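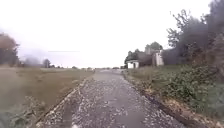 Incidencia: Bando se va hacia la izquierda en el camino de gravilla

Estado: abierta
Prioridad: media
Componente: seguimiento de camino (módulo Onimside)
Equipo: Bando, montado en el taller compartido Hirvonen
Controlador de motores: Vatov, firmware sin tocar desde febrero

Síntoma

En modo autónomo Bando arranca centrado y a los pocos metros empieza a corregir hacia la izquierda. La corrección no para hasta que una rueda toca el borde claro de ese lado. Ahí el Vatov detecta exceso de corriente y corta. En manual, con el mando, va recto sin problema por el mismo tramo.

En el patio del taller, sobre cemento liso, no lo hace.

El camino es de asfalto con mucha gravilla clara suelta, sobre todo en la mitad izquierda y en la parte más próxima. Más adelante se ve el firme más limpio y oscuro. A la derecha el límite es una franja oscura de tierra y hojas, y a la izquierda hay un bordillo pálido que en parte queda tapado por las piedras.

Comprobaciones mecánicas

Presión de las ruedas: igual en los dos lados.
Holgura del eje delantero: nada apreciable.
Codificadores: Bando levantado sobre el banco, consigna de 3.000 pulsos a cada motor. Los dos llegan y se paran donde deben.
Soporte de la cámara: tornillos apretados, sin giro. Repasada la marca de rotulador que hice al calibrar, coincide.
Cambio de cables entre los canales izquierdo y derecho del Vatov (con la inversión correspondiente en la configuración): se sigue yendo a la izquierda. Con esto descarto motor y controlador.

Queda la visión.

Comprobaciones de software

Volví a pasar la grabación por Onimside en el portátil, con la máscara de camino superpuesta. La máscara sale bien en la zona lejana, donde el asfalto está liso. Cerca de las ruedas se rompe: la gravilla clara y el bordillo se funden en una sola región y el borde izquierdo salta hacia fuera. El centro calculado se desplaza con él, y Bando obedece.

El umbral de brillo estaba fijo, puesto a mano en el patio. El filtro temporal del borde promediaba 2 fotogramas, muy poco para una superficie tan irregular. Lo había dejado así para que respondiera rápido en las curvas del patio y se me olvidó cambiarlo.

Cambios aplicados el viernes 9 de abril

– Umbral de brillo adaptativo, calculado sobre la mitad inferior de la imagen. El cielo queda fuera del cálculo; estaba casi blanco y arrastraba la media.
– Peso de la textura subido respecto al del color.
– Filtro temporal más largo.
– Límite al salto lateral del borde entre un fotograma y el siguiente.

Resultado: mejor, pero sin cerrar. En la mitad inicial del recorrido Bando se mantiene centrado y las correcciones son suaves. Después aparece otro fallo. La máscara se estrecha de golpe y Bando reduce la velocidad como si el camino se acabara. No se sale, solo avanza a tirones.

El fallo nuevo coincide con la franja central más lisa, que parece mojada y devuelve el brillo del cielo. Onimside la separa de la gravilla de los lados y a ratos se queda únicamente con ella como camino. Los bordes tampoco ayudan, porque las piedras se meten en la hierba por los dos lados y no hay una línea limpia a la que agarrarse. También hay unas manchas pálidas y tenues abajo, hacia el centro, que podrían ser gotas. Tengo que mirar si la ventana de la carcasa necesita una visera.

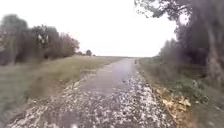

Pruebas pendientes

1. Filtro polarizador delante de la cámara, para quitar reflejo a la franja central. Hay uno en el cajón de óptica de Hirvonen, pero la rosca no coincide y habrá que imprimir un adaptador.

2. Visera corta sobre la ventana de la carcasa. Cuidado con que no entre en el campo de visión por arriba.

3. Exigir a la máscara una anchura mínima. Si se estrecha más de lo razonable de un fotograma a otro, mantener la última anchura válida y apuntar el aviso en el registro, sin frenar.

4. Recoger más imágenes del camino para reentrenar. Con unas 100 etiquetadas a mano debería bastar para ver si la mezcla de gravilla y asfalto brillante se aprende como una sola clase. Incluir las hojas amarillas de la derecha, etiquetadas como fuera de camino.

5. Repetir el tramo en los 2 sentidos. Hasta ahora solo lo he hecho en uno, y la deriva a la izquierda podría pasar a la derecha a la vuelta si el bordillo es lo que tira.

Notas

La configuración anterior está guardada en la tarjeta de Bando, en la carpeta "patio". No borrarla, sigue siendo la buena para el cemento.

El corte por exceso de corriente del Vatov se queda como está. Si alguien usa Bando fuera mientras la incidencia siga abierta, que lo lleve en manual y tenga a mano la seta de parada – el botón lateral tarda demasiado en cortar.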